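Teaching bin picking by remote: joystick or hand guiding?
Arm Talk Forum > Programming and Teaching

kmuthu_arm
Posted 5/21/22
Finally got to spend a whole evening recording picks by remote and I'm hooked! I drive the arm with a handheld device, grab something out of the bin, lift, drop, save, repeat. 2206 picks saved so far between me and Thenmozhi (she is much faster than I am, it's a little embarrassing).

The arm is a KUKA with a two-part wrist motion I'm still getting used to, and the bin is a beat-up gray metal one with scuffs all over the bottom. I love that it's beat up. The scuff marks fooled our first model constantly and now they're in every recording, so it's learning to live with them.
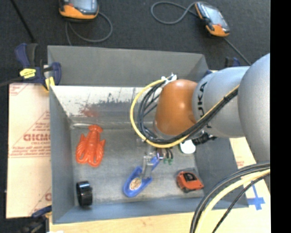 What I can't decide is how much to mix the objects. Right now it's odd stuff, a toy lobster, a glossy black roll, things spread out with lots of floor between them. Do I keep it spread out until the picks get good, or start piling things up right away? And does anyone here still guide the arm by hand for this?

rerdale_jay
Pile it up right away!! We kept ours spread out for 3 weeks and the thing got great at spread out and hopeless at everything else. Also the lobster is a fantastic choice. Claws are so good for teaching it where not to grab.

Keerthana V
Have to disagree with Jay. If the person driving is still learning, a pile gives you hours of fumbling, and the robot copies the fumbling. I'd stay spread out until both of you can do 8 clean picks in a row, then start pushing things together.

On hand guiding: I love it for big sweeping moves, but in a bin your own arm ends up in front of the camera. Remote wins for me.

domau_elango
Hand guiding fan here, sorry Keerthana :) You feel the contact. With a stick I never know how hard I'm pressing on the bottom until something complains. I do agree about your arm blocking the view, so I guide only the approach and the grasp and record the rest separately.

rerdale_jay
Fair point on the fumbling. We did throw out a lot of ours. I still say mix in a few piles early, even if you only keep the good ones.

kmuthu_arm
This is great, thank you all! Plan for next week: spread out for me, piles for Thenmozhi, and we compare. Elango, how do you join the guided part to the rest without a jump in the middle? I tried it once back in March and the wrist gave a nasty twitch.

domau_elango
Pause for 2 seconds at the handover, then start the next part from the exact joint values you stopped on. If you start from the tool position the wrist can pick a different way around. I'll dig out my script and post it tonight.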